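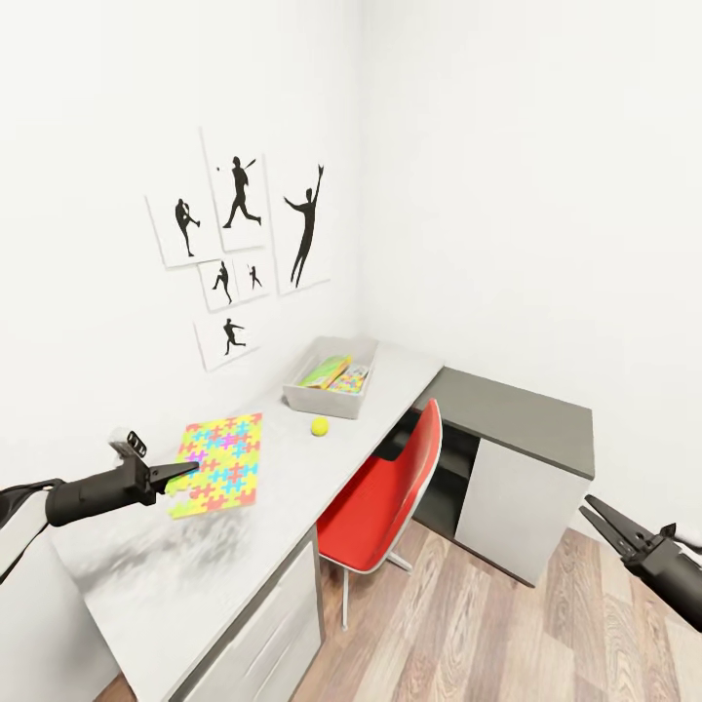

Two people working from one desk is going to end my marriage or at least my patience, so I'm finally asking the people who know. We both went remote in June (different companies, both very fond of calls) and our spare room is tiny. My husband wants two separate straight desks on opposite walls. I want an L, and the layout I keep coming back to is the one up top, white walls, a long pale wing coming out into the room and then a darker charcoal wing that turns along the back wall. I love the two different tops! In my head the pale side is mine and the dark side is his and there's a border nobody crosses. He says an L-shaped desk for two people is just one desk with an argument built into it. Has anybody here done this for real, two adults, full workdays, one L? What did you hate?

Posted by marrowfat_pea, 9:40 pm

Extra info I should have put in: the room is 12 feet on the long side and less than that on the short side, the door opens inward, and there's a radiator under the window that we can't move. I type a lot. He draws floor plans for restaurants and spreads paper everywhere even though everything he does is supposedly digital.

Posted by marrowfat_pea, 9:44 pm

dolly_parsnip wrote:

We did an L for two for most of a year and your husband is right, sorry. Everybody thinks about the wings. The trouble is the corner. The corner belongs to both of you, so it fills up. Ours had the printer, the dead printer, a plant, mail, and a stapler we each accused the other of stealing. Then when you both push your chairs back at the same time you bump, every single time, and you say "sorry" on somebody's conference call.

Two straight desks. Back to back if you can stand it. Go buy them tomorrow.

hallway_tuba wrote:

Hard disagree with dolly. My wife and I are on our third year with an L and I'd never go back. The corner problem is only a problem if the wings are short. If you can get the long side to 78 inches the person on that side can sit all the way down at the far end and you've got real distance between the chairs. Ours is a Wilteten with the extension leaf and she sits so far away I sometimes text her.

What I'd worry about is that radiator. Which wing goes near it? Whoever gets that seat is going to cook in January.

marrowfat_pea wrote:

Oh no. The radiator would be behind his side. I hadn't thought about that at all and now I'm not sure I want to tell him.

hallway_tuba, does the extension leaf wobble? I looked at the Wilteten one and the reviews were all over the place.

hallway_tuba wrote:

A little, if you lean on it. I put a leg under mine from the hardware store and that was the end of that. Don't buy their official leg kit, it's a ridiculous price for a metal tube.

ye-ji yeo wrote:

I fit out small offices for a living (Ye-ji Yeo, I use my own name on here, long story) and I'd ask a completely different question first. Who is on calls more, and who is louder? Because with an L you sit at right angles, and that means each of you is on the edge of the other one's camera unless you plan for it. I've had clients spend a fortune on desks and then work from the kitchen because one of them kept turning up in the other one's meetings eating cereal.

On the colors, I like the pale and dark combination a lot more than matching tops, and I'd go with it. But put the dark top where the light is worst for crumbs and the pale one where the paper goes. Charcoal shows dust like you wouldn't believe. A pale top shows coffee. Pick which one of you is dusty and which one spills.

marrowfat_pea wrote:

HE IS DUSTY. I spill. So by that logic we have it exactly backwards, great.

He's on more calls but I'm louder. I've been told I laugh like a car starting.

dolly_parsnip wrote:

Then you really, really need separate desks. Possibly separate zip codes.

quincebox wrote:

Long-time reader, mostly in the lamps section, but I have feelings about this one. Can I ask why it has to be a fixed L at all? We bought two straight desks from Srisuk, same height, different tops, and pushed them together into an L. When we were sick of each other (March) we pulled them apart. When my brother-in-law stayed we shoved both against one wall and put an air mattress in the gap. Total was 276 dollars for the pair because one was a floor return with a scratch on the underside, where who cares.

The same height part is important. Measure in person. Mine are "the same height" on the website and there's a tiny lip where they meet that catches my sleeve.

marrowfat_pea wrote:

Wait, this might be the answer?? He gets his two straight desks and I get my L and my two colors. Why did neither of us think of this. We've been having this argument over dinner for weeks.

hallway_tuba wrote:

It's a decent compromise but I'll stick up for the real thing one more time. With two desks pushed together you have a leg at the corner from each desk, sometimes two legs from each, right where your knees or your trash can or your cable tray want to be. A proper L has one post back there. Also they drift. You will be nudging them back together forever, especially on hardwood.

quincebox wrote:

They do drift. I used those grippy rug pads cut into squares and it mostly stopped. The legs I got used to.

old_gneiss wrote:

Have you considered just not sharing the room? One of you takes the room and the other takes a corner of the bedroom or the dining table. My partner and I tried every desk arrangement there is and every one of them was a way to avoid saying that we didn't want to hear each other work. I say that with love, we're still together.

dolly_parsnip wrote:

^ this is the correct answer and nobody will take it

marrowfat_pea wrote:

The bedroom has the crib in it and the dining table is also the only table, so if one of us works there we pack up for every meal. We did that all of June. I was eating lunch next to his monitor like it was a third person. No thank you.

ye-ji yeo wrote:

The two-desk L is what I'd do in your room. Couple of things from the work side.

Put the long one so you can still get the door open all the way with somebody sitting at it. Tape it out on the floor first, chair included, pushed back. People tape the desk and forget the chair.

Leave a gap by the radiator, whatever the desk maker says. A cheap top will bow if it gets warm on one edge all winter. I've seen it on Sison desktops and I've seen it on ones that cost four times as much.

And white walls are lovely, but hang something soft on at least one of them if you're both talking all day. Bare walls and two hard desktops make a really clattery room. A quilt works, a full bookcase works, one of those felt boards works. A framed poster with glass does not!

marrowfat_pea wrote:

I was so attached to the plain white walls. But I have my grandmother's quilt in a closet doing nothing, so okay. Sold.

Budget question while you're all here, he set it at 200 for the desks and nothing I'd want to look at all day is under that. Is used the way to go?

quincebox wrote:

Used, always. Offices dump desks constantly. Look for ones where only the top is beat up and swap the top. That also solves your color thing, you can get whatever legs and then put one pale top and one dark top on them.

old_gneiss wrote:

Seconding used, but smell it first. I'm serious. I brought home a beautiful desk from somebody's basement and the drawers never stopped smelling like basement. I tried baking soda, coffee grounds, a week on the porch.

hallway_tuba wrote:

If you do end up buying new, Vutivau had open-box tops when I went by there last. I don't know what they have now. Bring a tape measure because the tags were wrong on half of them.

marrowfat_pea wrote:

Update! I showed him the thread. He read the whole thing, laughed at the zip codes comment, and then said the L with two desks was "what he'd been suggesting from the start," and I'm choosing to let that go because I'm a big person. We taped the floor last night. Hit the door with the chair right away — Ye-ji was right — so the long one moved over toward the window and now I'm the one by the radiator. He gets the dark top still. He has been informed about dust and has promised to own a cloth.

We're going to look at used ones after his mom comes to watch the baby. I'll bring the tape and my nose.

dolly_parsnip wrote:

I give it until the first time you both have a 10 am call. But I hope I'm wrong, and please post when it's set up. Also keep the printer OUT of the corner. Put it in the hall or the closet, I don't care where.

marrowfat_pea wrote:

The printer is currently in the bathtub so anything is an improvement.

quincebox wrote:

I have follow-up questions about the bathtub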